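Feb 22, 2026
Visit notes: Vakurel open day, Manirness

We have to decide by June whether the portioning line gets arms or another year of people with scoops, so I drove out to Manirness. Vakurel had the Clunier two-arm cell on a white table, with a steel bowl and a small plastic cup for the dosing job. 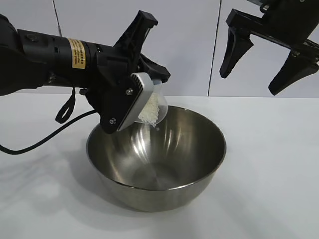 My trouble is the price sheet. The gripper pads are extra at 254 each, the service visit is 581, and training is a line with no number in it — "to be agreed." I asked for a reject rate and got a brochure. Nägeli, two stands down, quoted 1,303 a month on lease and would put the downtime terms in writing. Still too much for one station.
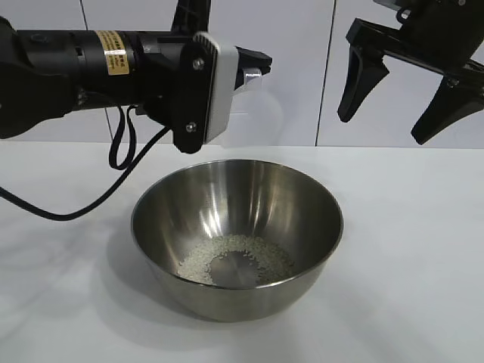 Clunier cell at the Vakurel stand, bowl with white grains at the bottom.

I'd want a week's trial with our own product before signing anything. Parking was awful.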